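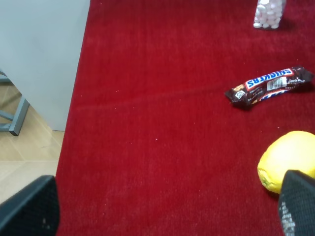 Gripper comparison: first results from the Porkthorpe workshop

The Porkthorpe workshop has finished the first half of its gripper comparison. Two parallel grippers are being tried on the same arm, with the same controller and the same wrist camera. One is the Itow, which the workshop has used since October. The other is the Cellia, which came in on a loan that runs to the end of next month.

Róisín Moriarty set up the test and kept it simple. The arm picks an item off the red carpet, lifts it clear, holds it for 11 seconds and puts it down again. A pick counts only if the item stays in the fingers the whole time. The items are ordinary things of different shapes and weights, among them a lemon, a Snickers bar and a clear container of small white candies. They are moved between tries so that the arm can't repeat the same path.

Each gripper was given 526 tries. The Itow failed on 87 of them. The Cellia failed on 13 fewer. That is a smaller gap than most of us expected, given the difference in price.

The kinds of failure were more useful than the totals. The Itow did most of its dropping with the lemon, which rolled away when one finger touched it before the other. The Cellia closes more evenly and handled the lemon well, but it had trouble with candy bars. Its fingers are thicker at the tip and tended to push a flat item along the carpet before getting under the edge of the wrapper. Turning the wrist to take the bar across its short side helped both grippers.

Tanvir Sivakumar looked after the camera side. He reports that the clear container was the hardest item to locate, and that several of the failed picks on it were bad position estimates that no gripper could have saved. He wants those tries marked separately before anyone quotes the numbers. He also moved the camera mount back slightly after the first day, so that both fingertips stay in view when the gripper is open. Anyone copying the mount should use the newer drawing.

The controller, a Demchenko unit, gave no trouble with either gripper once the force limit was set. The limit has to be entered again after every power cycle. Please check it before you start a run, as the default is high enough to crush fruit.

The second half of the comparison will repeat the test on a hard tabletop, with the finger pads changed for softer ones. Bench time is still open in the afternoons for anyone who wants to help run it. Sign up on the sheet by the workshop door or speak to Róisín. The logs from the first half are in the shared folder under the name of each gripper.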